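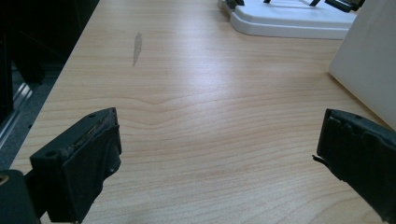

4. Setting up the box and lid chore

Read section 3 first if the table isn't level yet. This section covers one job: small things go in a plastic storage box, the lid goes on, the latches close. A six-year-old can do it. The Kotus arm, as shipped, cannot, and you should plan your afternoon with that in mind.

4.1 What you need

The Farnley hand-held grippers, left and right, with their cables
A clear table, reachable from one side
A storage box with a separate lid, handle and clip latches
A few small objects that won't roll far
Spare grip covering and a pair of scissors

4.2 Preparing the table

1. Take everything off the table except the box and lid. Cups, phones and rolls of tape all end up in the recordings.

2. Set the lid down flat behind the box, handle up. Don't lean it on the box. A leaning lid slides, and you'll spend your session teaching the arm to pick things up off the floor.

3. Put the box in front of the lid with its open side up. It doesn't have to be in the same spot each time. In fact, move it a hand's width between runs. An arm that has only ever seen the box in one place will reach for that place whether or not the box is there.

4. Check the table for glare. Overhead lights on pale wood wash out the grain, and a white lid on a shiny patch is hard to find. Turn the table or switch off a light.

Note: Scuffs and marks on the tabletop can stay. Your kitchen has them too.

4.3 Checking the fingers
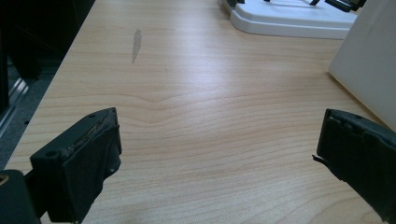
5. Open both grippers fully and look at the inner faces. The covering wears along the top edge first and then starts to lift at the corners.

6. Trim any loose flap, or replace the covering if it has bunched up. A fold under the grip changes where the lid sits by enough to miss a latch.

7. Squeeze and release each gripper 15 times. If one sticks, stop and see section 9.

Caution: Keep your own fingers out of the jaws. They close harder than they look.

4.4 Recording the chore

8. Start with both grippers open and above the table. Hold still until the tone.

9. Place the objects in the box one at a time. Go slower than feels natural.

10. Pick up the lid by the handle, lower it over the box and press it down. Use the second gripper to steady the box.

11. Close one latch, then the other. Hold still until the second tone.

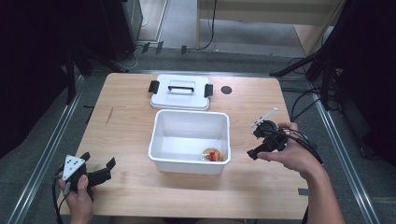
12. Put everything back and start over. The Nestel software asks for at least 300 recordings before it will train anything. Our own set had 1265, of which we kept 778. The rest had dropped objects, a hand in the way or a latch that only looked closed.

Note: Watch your cables. If one drags across the table, throw that recording out.

Note: The Nestel progress bar measures how much it has processed. It says nothing about how well the arm will do. We have seen it reach the end and the arm then pat the lid gently and quit.

4.5 What to expect

Putting objects in the box is the part most likely to work. Lifting the lid by its handle usually works too, if the handle is where it was in training. Seating the lid is hit and miss. Latches are poor, and we don't recommend showing them to visitors.

The Medrano brochure calls this a "solved household task". We would call it solved when someone can swap in a different box and leave the room. Until then, stay beside the stop button, and if you need the box packed by April, pack it yourself.

If the arm misses the lid three times in a row, go back to step 4 before recording any more.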